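The Dallwood Mild

My gran left me three things: a mangle, a fear of geese and a recipe for mild written on the back of a gas bill. I sold the mangle. The geese I can't do much about. The recipe is how I came to be standing in the yard behind the Dallwood Arms one wet afternoon in December, arguing with Polyxeni Mavromatis over a sack of brown malt.

You need to know what Poly was like. She had run the brewhouse at Pastcombe for longer than I'd been allowed to drink in it, and she had opinions on mild the way other people have opinions on their neighbours. It should be dark, it should be weak, and you should be able to drink four and still get your key in the door. Anything stronger she called "show-off beer", usually in front of the person who'd made it.

"This is too much," she said, flapping the gas bill at me. "Your grandmother was either brewing for a regiment or she couldn't add up."

"She kept the books for the chapel."

"Then God help the chapel."

The trouble was that Gran had written everything in pounds and buckets, and she hadn't said how big the bucket was. I'd spent weeks on that bucket! I'd rung my aunt, who said it was the blue one, and my uncle, who said there was never a blue one. In the end Poly filled every bucket in the yard from the hose and had me carry them about until one of them felt right. I was soaked to the knees. She was under the porch with a cup of tea.
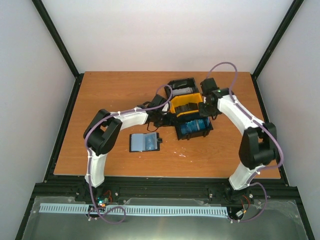
Two arms, one tabletop.

We brewed it the next morning, before the pub opened. If you've never been in a small brewery at that hour, it's like standing inside a malt loaf. The windows run with steam, everything you touch is sticky, and there's always a pump somewhere making a noise that somebody ought to look at. Poly stirred the mash with the old oak paddle and wouldn't let me have a go until the hard part was over. I dug out the spent grain afterwards, naturally. That was my half of the partnership.

"What are you calling it?" she asked me, while I was head first in the mash tun.

"Gran's."

"Everybody calls it Gran's. There's a Gran's in Panagiotou's place down by the harbour and it tastes of pennies."

I said I'd think about it. What I was thinking about, really, was the money. I had 600 pounds in the tin, I'd promised the Dallwood 2,000 pints by the spring, and I had told my brother the whole thing was as good as paid for. It wasn't. I still owed the maltster, and I owed Poly for the yeast, though she never once brought it up. She just looked at the yeast bucket now and again and sighed.

The first cask was awful. I don't mean a bit thin, I mean the landlord's dog got up and left. Poly took one mouthful, held it for ages, and went and poured the rest down the drain without saying a word, and that was worse than if she'd shouted. Then she asked for the gas bill again. She put on her reading glasses, and then she put her other glasses on over the top of those, and she read it right through to the bottom.

"What's this?" she said.

"That's the gas. That's what they owed."

"No. Under it."

It was in pencil, so faint I'd taken it for a smudge. Half for us, half for Arthur.

I hadn't told Poly about Arthur. I'd hardly been told myself. He was the man Gran nearly married, who lived across the lane with his bad chest and his pigeons, and who turned up in the back row at her funeral in a very good coat. She'd been brewing double all those years and carrying half of it over the lane. My grandad must have known. You can't hide a barrel, not in a lane that narrow.

"So we've doubled it," said Poly.

"We've doubled it."

"I said she couldn't add up. I take it back." She folded the bill very carefully, and for a moment I thought she was going to keep it. "Get the small bucket."

The second cask was brown as a conker and soft as anything, with a bit of burnt toast at the end. I had a pint, and then I had another to be sure. The landlord had one, and the dog stayed where it was under the fruit machine. Poly drank hers standing up, with her coat on, and looked out at the rain the whole time.

"Arthur's," she said. "Call it Arthur's."

I said my mother would have a fit.

"Then she can have it with a pint in her hand," said Poly, and she went out to see about the pump.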